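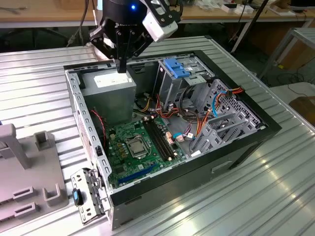

4. Opening the Case and Removing the Power Supply

This section covers opening a desktop tower, disconnecting the power supply, and fitting a replacement. It applies to standard towers refurbished with the Boninent parts kit. If you are working on a slim or all-in-one model, go to Section 7.

Allow enough bench space to lay the tower flat with room beside it for the side panel and a tray for screws.

You will need:
- Phillips screwdriver, No. 2
- Wrist strap with clip
- Screw tray
- Masking tape and a pen
- Flashlight
- Replacement power supply (Oltell or equal)

CAUTION: Never open the power supply itself. The capacitors inside can hold a dangerous charge after the unit has been unplugged. There are no parts inside that you can service.

4.1 Before you start

1. Shut down the computer and turn the switch on the back of the power supply to O, if it has one.
2. Unplug the power cord from the wall, then from the computer.
3. Unplug the monitor, keyboard, mouse, and network cable.
4. Press and hold the front power button for ten seconds.
5. Put on the wrist strap and clip it to bare metal on the chassis. Paint will block the connection.

4.2 Removing the side panel

1. Stand the tower upright and find the screws on the back edge of the left side panel, as seen from the front. Most towers have two. Some have a latch.
2. Remove the screws and put them in the tray.
3. Slide the panel toward the back until it stops, then lift it off.
4. Lay the tower on its side with the open side facing up.

NOTE: If the panel sticks, check for a padlock loop or a third screw before pulling harder. The panel lip bends easily and will not close properly afterward.

4.3 Disconnecting the power cables

Take a picture of the wiring or mark each plug with tape before you pull anything. Drive cables are easy to mix up on older machines.

1. Find the main power connector on the motherboard. It is the widest plug, with 20 or 24 pins. Squeeze the clip and pull straight up. Do not rock it from end to end.
2. Disconnect the processor power plug, normally a four-pin or eight-pin plug close to the CPU socket.
3. Disconnect the power plug from each drive. Leave the data cables in place unless they are in your way.
4. If there is a graphics card with its own power plug, disconnect that too.
5. Follow each bundle back to the power supply and free it from any ties or hooks. Cut plastic ties with the blades pointing away from the board.

CAUTION: Pull on the plug, never on the wires. A wire pulled out of its plug cannot be pushed back in reliably.

NOTE: The small plugs for the front buttons and lights do not come from the power supply. Leave them alone. If one comes loose, see the header chart in Section 9.

4.4 Taking out the power supply

1. Read the label and write down the total wattage and the model number on the job sheet. If the label faces the chassis, do this after the unit is out.
2. Hold the power supply with one hand and remove the screws on the back of the case. There are usually four.
3. Check for a release tab or bracket on the inside. Skotar cases use a push tab beside the unit.
4. Slide the unit toward the center of the case, then lift it clear. Keep it away from the memory slots and the CPU socket.
5. Set it down on the bench with the cables gathered on top.

If the CPU socket is empty, fit a socket cover before doing any of the steps above. Bent contacts are not covered under the board warranty.

4.5 Fitting the replacement

1. Compare the new unit with the old one. The screw holes, the size, and the plugs must match. The wattage must be the same or higher. Do not use a 200-watt unit in a tower that has a separate graphics card.
2. Lower the unit into place and slide it against the back of the case.
3. Start all the screws by hand, then tighten them.
4. Reconnect the plugs in reverse order, finishing with the main motherboard connector. The clip should click.
5. Tie back loose cables so they cannot touch a fan.
6. Look for stray screws with the flashlight. Count the tray.
7. Refit the side panel and stand the tower upright.

4.6 First power-on

1. Connect only the power cord, monitor, and keyboard.
2. Turn the rear switch to I and press the front power button.
3. Watch the fans. They should start within two seconds.

No fans, no lights: check the rear switch and the main connector.
Fans start, then stop: unplug the cord and check the processor plug.
Fans run, no display: reseat the memory as described in Section 5.
Burning smell or clicking: unplug at the wall and do not try again.

Order replacement screws as part 388 and cable ties as part 502.

Last updated: July
Rezaei Bench Guides | Contact the parts desk | Copyright Rezaei, all rights reserved | Back to top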